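November, bench notes, ledger sync for Broda

Picked up again at 8:40. Node 3 was down when I came in. Last line in its log was a failed write at 02:14, disk full. The pruning job is set to run at 03:00, so it never got the chance. Moved pruning to 01:00 on all nodes and cleared the old snapshots by hand. Node 3 rejoined and caught up in 19 minutes.

To do: put a disk alert on every node. I wrote this same line last month and didn't do it.

## Where we are

Broda is still the permissioned ledger we're building for the Flakham warehouse receipts. Each receipt gets hashed when it is issued, the hash goes on the ledger, and the PDF stays in ordinary storage. Nothing about the receipt itself is on chain apart from the hash, the issuer key and a timestamp. Ottar wants the commodity code added. I'm against it for now. Once it's on there we can't take it off, and the Flakham people haven't decided whether the code counts as confidential.

Test set is 2000 receipts, all synthetic, generated from the Werkik script. Werkik pads short fields with spaces and the Flakham export doesn't. Keep this in mind below.

## Hash mismatch

Main job this morning. Ran verification over the full set on nodes 1 to 4. Result: 13 mismatches, the same receipts on every node. So the ledger agrees with itself and the trouble is upstream, in what we hash or how we rebuild it for checking.

Checked in this order:

- File corruption. No. Pulled the 13 PDFs from storage and from backup, byte for byte the same.
- Wrong key. No. Signatures verify on all of them.
- Clock. No. Timestamp isn't part of the hashed body anyway.
- Field order. No. Canonical sort gives the same order on both sides.
- Encoding. Yes.

All of the bad ones have a depositor name with an accented letter. The first one I opened was for Halilović. The issuing service writes the ć as one code point. The verifier goes through the old import library, which splits it into a plain c and a combining accent. On screen they are identical. The bytes differ, so the hash differs.

Fix is to normalize to NFC on both sides before hashing. Two lines in the issuer, one in the verifier. Reran verification after the change: 0 mismatches. Then I took the change out of the verifier only, and the 13 came back. Put it back in, 0 again. I'm satisfied that's the cause.

The trailing spaces from Werkik did not cause a mismatch this time, because both sides saw the same padded text. With the real Flakham export going in one end and a Werkik file in the other they would. Added a trim step. Trim goes before normalize. Order shouldn't matter but I want it written down so we do it the same way everywhere.

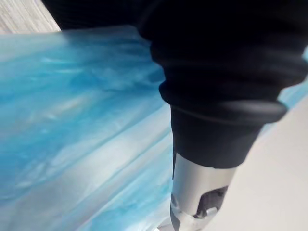

Trevor Chisholm wrote back at lunch that he'd rather not touch the hashing at all this late, and asked what happens to receipts already on the ledger with the old form. Fair question. Nothing happens to them on the ledger. Their hashes stand as issued. The issuing service already writes the composed form, so normalizing doesn't change its output for any receipt in the test set. I checked by hashing all 2000 both ways and comparing. What I can't rule out is a branch office client that sends the split form. If one exists, its old receipts would fail under the new verifier.

Proposal: add a version byte to the receipt body. Version 0 is hashed as received, version 1 is trimmed and normalized. Verifier reads the version and picks the rule. Anything without the byte is treated as version 0. Trevor is fine with this as long as the rule for version 0 is frozen and has its own tests. Agreed.

## Block interval

Second job, shorter. Tried three settings with the same load, 100 receipts submitted in one burst from a single client.

| Interval | All confirmed after | Empty blocks in the hour after |
|---|---|---|
| 1 s | 4 s | 3600 |
| 5 s | 10 s | 720 |
| 15 s | 30 s | 240 |

Empty blocks are small but they fill the disk, and node 3 has just shown what that does. Flakham issues receipts in bunches in the morning and then hardly any after three. I can't see a reason to go below 5 s. Iona asked for "under a minute," so even 15 would do.

There is a setting to skip empty blocks altogether. I turned it on for ten minutes and the health check started flagging the nodes as stalled. The check only looks at block height. It would need to ask for a heartbeat instead. Left the setting off, interval at 5 s, and opened a ticket on the health check.

## Keys

Kerstin Haugen has the second signing key on the new hardware token. We ran a rotation together at 3:30. Steps as done:

1. Add new key to the allowed list, signed by the old key.
2. Wait two blocks.
3. Issue a test receipt with the new key. Accepted.
4. Revoke old key, signed by the new key.
5. Issue a test receipt with the old key. Rejected by all four nodes.

Receipts signed with the old key before step 4 still verify. Good. The error on step 5 says "unknown issuer," and it should say "revoked." Somebody at a branch office would read the first and call us to say the system has lost them. Kerstin will change the text.

We did not test losing the token with no second key in place. Needs a written procedure before it needs code. Darcy Carrier has the draft.

## Open

- Disk alert, all nodes. Do this first.
- Version byte, issuer and verifier, plus frozen tests for version 0.
- Ask Flakham for a list of every client that can issue, with software versions.
- Ask them again about the commodity code. Ottar to be copied.
- Health check to use a heartbeat.
- Read through the old import library for anything else it does to text. I only looked at the one function.
- Node 2 clock is 0.8 s ahead of the others. Harmless at 5 s. Fix anyway.

Left the soak test running at 5:50 with the new verifier on all four nodes, logs going to the shared folder under broda-soak.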